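Ticket 1139: Workstation powers off under load
Site: Stotdale, archive office
Status: Open, waiting on parts
Opened: 21 October 2021

Reported: PC shuts down without warning during the overnight Kesedow index rebuild. Restarts normally. No crash dump.

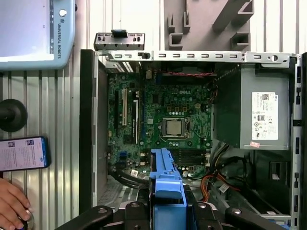
Li-hua Tsang
Desktop Support, Tier 2

Event log shows Kernel-Power 41 at each shutdown, no other errors before it. Machine bought 2015. Rebuild stops at a different record each time, always past 4000, so bad data is unlikely. Ran the same job on Baoshan Bai's PC, completed in 22 minutes.

Memory test: two passes, no errors. Disk check clean. BIOS defaults loaded, no change.
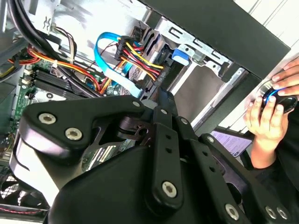
Memory slots and cabling, case open.

Next: new thermal paste, then swap the power supply if the fault repeats. Rebuild moved to Baoshan's PC until then. User notified by phone.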